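Open day at Velon, anyone else go?

Started by gearhead_lou

gearhead_lou wrote:
So I finally made it to the Velon open day on Thursday. They do these every March and I always miss it. It's the Stalovside building, the one behind the tile warehouse, and parking was a nightmare (go early if you ever go, the lot was full by 9:30).

Mostly I wanted to see the arms. I do maintenance at a place that still moves everything by hand, and my boss keeps asking me if we should look into it. They had 3 stations going and you could stand pretty close, way closer than I expected. One was stacking cartons, one was sorting caps, and the one I parked myself at was the gripper station, with a wrist camera feeding a big monitor so you saw what the arm saw. I must have stood there half an hour! My feet were killing me.

What I liked is that they used beat-up plastic instead of shiny new demo parts. The white piece it was working at had dark smudges along part of the ledge and a scuffed patch lower down. That's what our stuff looks like on a good day.

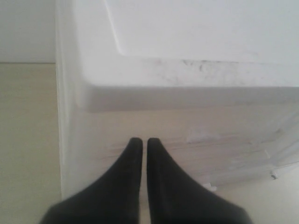
Daiane Bastos wrote:
I was there in the afternoon and came away a lot less impressed, sorry. I asked the guy at the gripper station what the cycle time was and got a speech. I asked again and got a brochure. If you can't tell me how long one pick takes, I'm going to assume it's slow.

gearhead_lou wrote:
Ha, okay, I didn't ask about cycle time. The woman there in the morning was good though, she let people stop it and start it over as much as they wanted. It did strike me as slow, now that you mention it. I figured they'd turned it down with all the visitors standing there.

palletjack77 wrote:
They always turn it down for open days. We went to one at Lai a while back and same deal, everything crawled. Then you see the real line and it's a blur. I wouldn't read much into it.

Daiane Bastos wrote:
Sure, but then say that! "It's running at reduced speed today" is one sentence. I drove 90 miles for this.

moss_and_solder wrote:
Did either of you see how far apart those fingers open? I'm on the fence about that style of gripper. Lou's picture has them nearly shut, so I can't tell. We handle molded trays with thick rims and I've been burned before by a gripper that looked great on small parts and couldn't get around anything we make.

gearhead_lou wrote:
Couldn't give you a number. They swap them out, I know that much, there was a case with different sets on the table next to it. I'd call and ask. The thing I noticed on the monitor is how much of the view the fingers take up, they sit right there at the bottom all the time. Our white bins under bright lights would worry me too, it all kind of washes together on the screen. She said the software copes with that fine. I have my doubts.

palletjack77 wrote:
It depends a ton on the lighting. We fought white on cream for weeks at my last job. Ended up hanging a cheap light off to one side so the edges threw a shadow, and that did more than any setting we touched.

moss_and_solder wrote:
Oh that's useful, thanks. Our floor is all overhead LEDs and it's terrible for that.

Daiane Bastos wrote:
The talk at 2 was decent, I'll give them that. It was somebody from Fitance going through what went wrong in their first install, with the bad parts left in. 300 parts on the floor the first morning. I'd have gladly skipped the rest and listened to another hour of her.

gearhead_lou wrote:
Argh, I left before the talk! I had to pick up my kid. Did they record it?

Daiane Bastos wrote:
There was a laptop pointed at her, so maybe. I'm emailing them about the cycle time anyway, so I'll ask about that too.

palletjack77 wrote:
Post it here if you get an answer. On either one.

gearhead_lou wrote:
Please do. And was the coffee as bad in the afternoon?

Daiane Bastos wrote:
Worse. They were out of cups, too.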